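拉米姆霍姆通讯 · 设备与预算
双臂工位明年怎么买:先把账摊开
2020年12月27日

九月那次会上定下来,明年的设备款优先给双臂操作工位。之后陆续有人来问,钱到底怎么分,为什么不是直接多买几条手臂。这一期把目前的方案写出来,数字都是含税价的内部折算,单位一律用“预算点”,一点等于多少钱,各组自己的表里有,不再重复。

全年总额是1,300点。其中700点留给手臂本体和控制柜,这一块基本没有商量余地,两家供应商的报价差距很小,斯克索斯蒙特的交货期短一些,佐洛诺夫的保修条款写得更清楚。倾向是选后者,合同还没签。

第二块是夹爪和指尖,列了151点。去年这一项没有单列,混在“杂项”里,结果到下半年申请一次批一次,流程比零件本身还费时间。明年改成年初一次买足,按工位配发,领用登记即可。指尖是消耗品,棱边磨白、掉渣都属于正常损耗,不用写情况说明。拿的东西越杂,指尖换得越勤,电动工具这类又重又带橡胶防滑面的物件,对夹持力的要求和小包装袋完全是两回事,选型时要按重的那一头算。

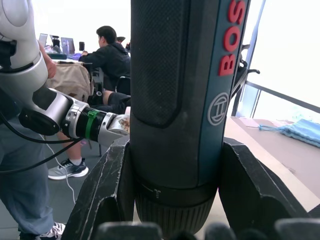 梅·巴蒂斯特来信说,151点恐怕不够。她认为应当按每个工位两套夹爪来算,一套在用,一套在柜子里,否则一坏就停工,停一天的人工比一副夹爪贵。她还提议把指尖换成可拆的软垫,只换垫子,不换整指,长期看能省下一截。

这个意见收下了。备用夹爪的数量会重新核一遍,软垫方案先在一个工位上试,试用的钱从第三块里出。需要说明的是,可拆软垫的单价虽然低,固定件却要另外加工,第一批不见得便宜。哪个组手里有现成的夹具图纸,请在报预算之前发过来,省得重复画。

第三块是线缆、安装件和台面,共88点。看上去不多,但往年超支最厉害的就是这里。手臂到货以后才发现线长不够、线卡不合适,临时去买,零售价和批量价差得很远。明年请各组在下单之前先量好三个长度:控制柜到底座,底座到腕部,腕部到相机。外绕的线要留出关节转动的余量,留多少以实际转到极限位置为准,不要按图纸上的直线距离估。

台面问题单独说一句。有人申请整套定制工作台,带升降和铝型材框架。看过报价之后没有列入,原因是现在用的平板台面换起来方便,脏了、磨花了换一块板就行。两条手臂的夹爪经常要贴着桌面工作,台面平整比台子漂亮重要。如果确实需要升降,请写明用在什么任务上,一年用多少次,明年下半年再议。

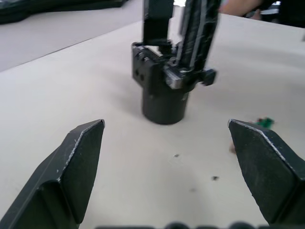

余下的钱不提前分配,作为机动,主要应付两种情况:一是手臂过保以后的返修,二是任务临时增加、需要补买操作对象。操作对象这一项过去没人管,各组从家里带,从抽屉里翻,用完又拿走,下次想重复同一个任务就找不到原来那件东西。从明年起,凡是要反复用的物件,由工位统一采购,贴号入箱。私人物品可以临时用,但不作为正式任务的对象。

采购清单不必求新求贵。带按键的手持设备、小块电子元件、折叠的布料、带绳的袋子,这几类形状和软硬差别大,价格也低,适合先买。要两只手配合才能拿稳的长条物件可以多备几样,双臂工位的价值主要体现在这类任务上,单臂做得了的事情没有必要占它的时间。
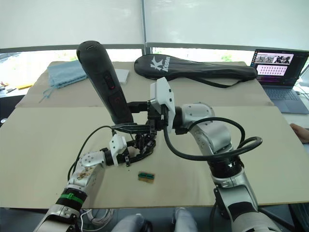 双臂配合夹持一件黑色手持设备,台面前方为一小块电子元件。

关于租赁。霍拉齐乌·斯坦丘算过一版租两年再买断的方案,头一年的支出确实小,但是租赁合同不允许自行更换夹爪,也不允许拆腕部外壳走线,这两条我们都做不到,所以没有采用。巴科斯那边如果能把条款放宽,可以重新谈,表格还留着。

各组需要在下月预算会之前交三样东西:现有手臂和夹爪的清单,注明是否在保;明年预计新增的任务和对应的操作对象;上面提到的三个线长。表格沿用去年的版式,夹爪一栏从“杂项”里移出来单独填。没有变动的组也要交,写“无变动”即可。

汇总由朱尼珀·蒂尔曼负责,供应商报价的问题找托比亚斯·金凯德。两家的完整报价单放在共享目录的“设备”文件夹下,只供内部查看,请勿转发。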